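Posted in July
By the author of the Landry Road blog

Flaslow had its open day on Wednesday and I went, mostly to see the room where they work on folding clothes. I signed up through the Clasham library mailing list. It is 60 miles each way and parking was free.

We started in a hallway at the back of the building. The guide gave a short talk and then took us through in small groups. The folding project is called Dullau. The plan is to collect 2193 recordings of people handling laundry with hand-held grippers, and then use those recordings to train a robot arm. The arm itself was in another building and was not part of the tour. I would have liked to see it, but the guide said up front that the day was about how the recordings get made.

The work is done on a bed. I had expected a lab bench. They want the sort of surface people really use at home, and a mattress gives under the cloth in a way a table does not. The person doing the work holds a gripper in each hand and tries to do everything with those, so no fingers touch the shirt. 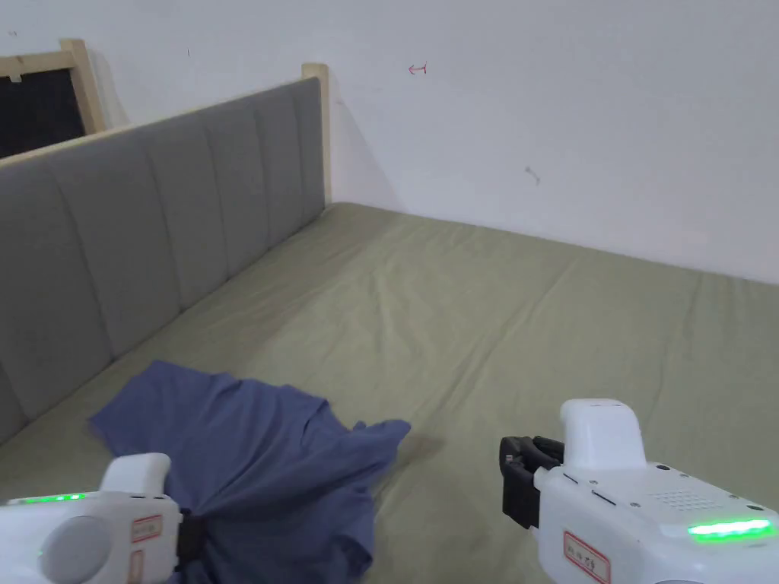
One gripper on the blue garment, the other open over the sheet.

I asked how long a person can keep at it. A session is 90 minutes, then they switch off with someone else. The guide said wrists get tired first. New people also tend to grab too much cloth at once, and it takes a while to learn to pinch a small fold and leave the rest alone.

Visitors could try it for a few minutes. I was bad at it. I kept closing the fingers too early and coming up with nothing. A man ahead of me did well and got a decent sleeve fold on his second try. There is no sense of touch through the plastic, so you have to watch the tips the whole time.

Socks are apparently harder than shirts. Fitted sheets are not on the list for this year.

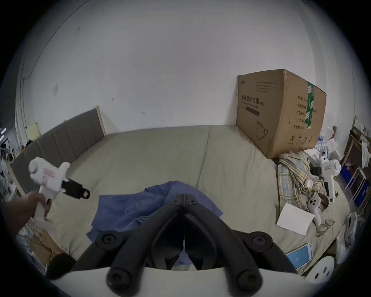 Looking down past the black gripper fingers at the blue cloth, with more of the gear on the bed.

After that there was coffee and a question period. Someone asked when a robot like this would be for sale, and the guide would not give a date. Someone else asked what the grippers cost. The answer was 300 dollars a piece in parts, not counting labor. I wrote that down because I had guessed a lot higher.

I left at four and hit traffic outside Clasham. They plan to do another open day in the winter, with the arm running if it is ready. The sign-up will go out on the same mailing list. I plan to go, and I will bring a shirt of my own if they allow it.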